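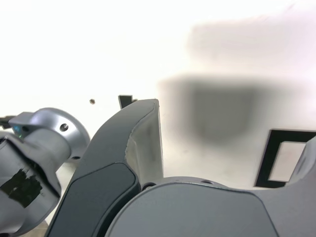

Hi, I'm Ama Dankwa, and I want to talk to you about cubes. Yes, plain little cubes, the kind you might have in a box under your bed! I think they're the best shape there is (sorry, balls).

Grab one if you've got one. Run your finger over it and you'll feel flat parts, called faces. A cube has six of them, and every face is a square of the same size. The lines where two faces meet are edges, and the pointy bits are corners, or vertices if you want to sound fancy at dinner.

My shelf at home has 198 cubes on it, and one Thursday I tipped them all out to sort by color. Red, yellow and green went first.
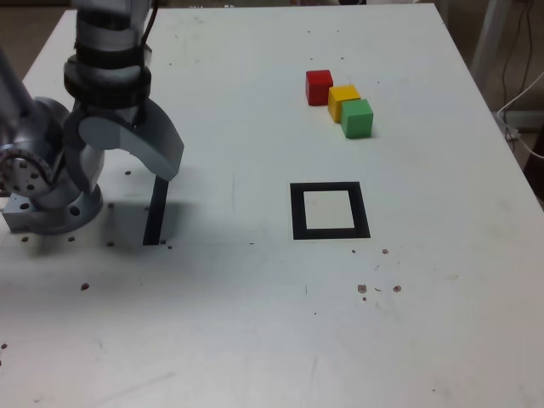 My tallest tower fell over when the cat walked by, so then I tried shadows instead. Put a cube near a lamp and look at the table beside it. Light travels in straight lines and can't get through the cube, so you get a dark patch on the other side. Move the lamp down low and the patch gets really long!

Now try picking your cube up with just two fingers. Where do you squeeze? Most people go for two sides facing opposite ways. Your fingers push toward each other, and the rubbing between skin and cube, called friction, stops it from sliding down. Try it again with a bit of soap on your fingers. Slippery, right?

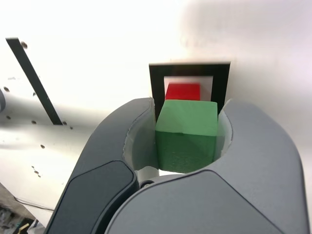

*A green cube held from both sides, with a red block behind it.*

Next, try stacking 4 cubes using only your pinkies. I got to 2.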